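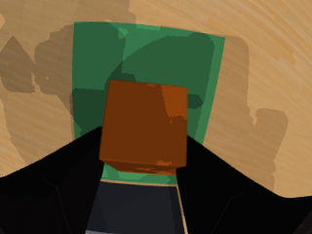
Oil or varnish is the question that comes up on this list every winter, and I'm glad it has come up again, Montri, because I've changed my mind since the last time I sounded off about it. For years I told everybody to oil a kitchen table and be done with it. I still think oil is lovely on dark wood with some character to it, where a ring from a glass just joins the crowd. A pale top is another matter. If yours is the honey-colored sort, with those fine streaks sweeping along in long curves and not a knot or a seam to be found, as in the picture, every mark is going to show and you'll be looking at it over breakfast for the next ten years. For a top like that I'd go with a water-based varnish, satin, three thin coats, and I'd put up with the smell of my own words being eaten.

On Monday, February 17, 2025, Montri Klinhom wrote:
> Hello all, I bought a table at the Delside auction, much too
> cheap to leave behind. The old finish is flaking at one end and
> gummy everywhere else. I have the use of a friend's garage until
> the weather turns. Three questions.
>
> 1. Do I need to strip it, or can I sand straight through?

Strip it first, please. Gummy finish and sandpaper don't get along. You will go through a whole pack of discs in an afternoon and end up with little brown pills smeared all over the wood. I use the Postley gel, the slow one, brushed on thick and covered with kitchen wrap overnight. Then a plastic scraper, then a wipe down with whatever the can tells you to use. Gloves, of course, and leave that garage door up even if it means wearing two sweaters. My husband says I look like I'm going ice fishing.

Once it's bare, let it sit a couple of days. I know that's hard. I go and do something about the legs in the meantime.

> 2. What grit should I finish on? The man at the store said 400
> but he seemed to be guessing.

He may have been thinking of between coats. I stop at 180 on bare wood for varnish, 220 at the very most. Any finer and the surface gets so polished that the first coat doesn't have much to hold on to. Go with the grain for the last pass, by hand, with a block. Where the figure curves you can't follow it exactly, so pick the general direction and stay with it. Then wipe a little mineral spirits over the whole top and look at it with a lamp held low off to one side. Swirls you'd swear weren't there will jump right out at you — better now than after the second coat.

> 3. My mother says tung oil. She has strong opinions. Is she wrong?

I would never say so in writing! Pure tung oil makes a beautiful surface and she's right that you can patch it without starting over. It is slow, though, and in a cold garage it's slower still. I did a bench for the Nakpan library sale with it one January and it was still tacky when the crocuses came up. If you wait until July you could do it her way and have a very nice time. If you want to eat at the table by Easter, varnish.

One more thing you didn't ask. Do the underside too, at least one coat. I skipped it on my sewing table and the top cupped just enough that a spool of thread will roll off the front all by itself, and has been doing so since my youngest was in school.

Do write back when you've got the old stuff off. I'm dying to know what the wood is under there.

Warmly,
Lorna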